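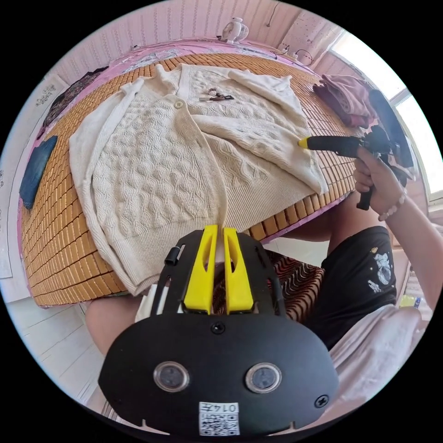 You're going to run out of songs by nine, a listener wrote in on my first night, and she was very nearly right. I'd been handed the overnight shift at Cinden, a little station that covers two valleys and a good stretch of highway, and I'd come in with a crate of records and a list I'd been fussing over all week. By nine I had played all the ones I was sure about. I still had until 3 in the morning to go!

I had done college radio before that (two years of reading the cafeteria menu in a serious voice), so I figured I knew what dead air felt like. I did not. Dead air at one in the morning, with a truck driver somewhere out past the Coman grain elevator waiting for you to say something, is a whole other animal. The first time it happened I knocked my coffee into the logbook and read the weather twice.

The station owns around 1,000 records, most of them left over from when it was called Dremon Radio and played polkas until noon. They're shelved by whoever put them back last. My first month I kept pulling things at random and playing side two, track three, whatever it was, and people started calling about it. They wanted to guess the year. So that became the one o'clock hour, and it still is, and I still don't know the answers until I've flipped the sleeve over.

The calls are the part I'd do for free. There's a baker who rings while her dough is resting and only ever wants something with an accordion. There's a man on the late line at the Trudov plant who asks for 20 seconds of quiet after every slow song so he can hear if his machine sounds right. I gave it to him once and the phone lit up with people asking if we'd gone off the air.

Our transmitter is old and touchy, and in November the signal gets strange. A woman 80 miles away picked us up on her kitchen radio and called to ask what on earth a Coman was. I told her it was a town, sort of, with a gas station and a very good pie case. She's called back a few times, always when it's cold and clear, and we've never once had a connection that lasted through a full sentence.

I get asked when I'm moving to mornings. The morning show has a proper studio chair and a sponsor and doughnuts, and they did offer it to me last spring. I went in and sat in the chair and everything. Then I looked at the schedule, and it was all set down to the minute: traffic, sports, two songs, traffic again. We have one traffic light! I said thank you and took a doughnut, and I was back on at nine that night with a stack of polkas I hadn't gotten to yet.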